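NALLTON, Sunday, November 17, 2019. Drallthorpe will fund a second kitchen manipulation cell in its next equipment budget.

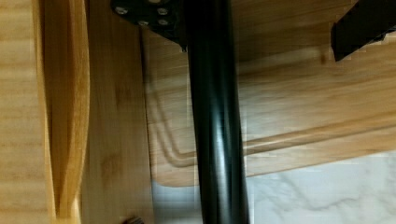
Capital cost is set at $3741 per station.

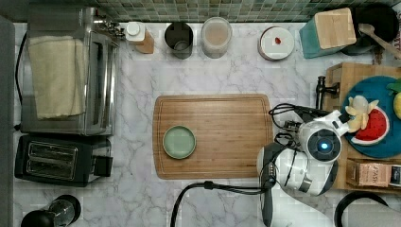
Cabling is budgeted separately, at $205. A thick black run lying across the counter, as now, will be replaced by overhead routing.

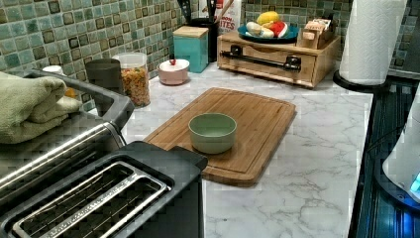

Bids close in March.
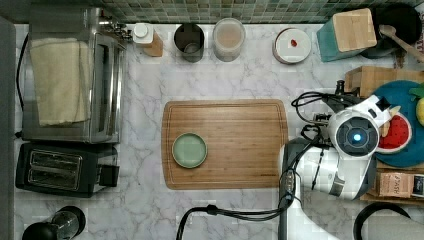

Service terms cover 40 months. Contact: Mabli Penry, purchasing.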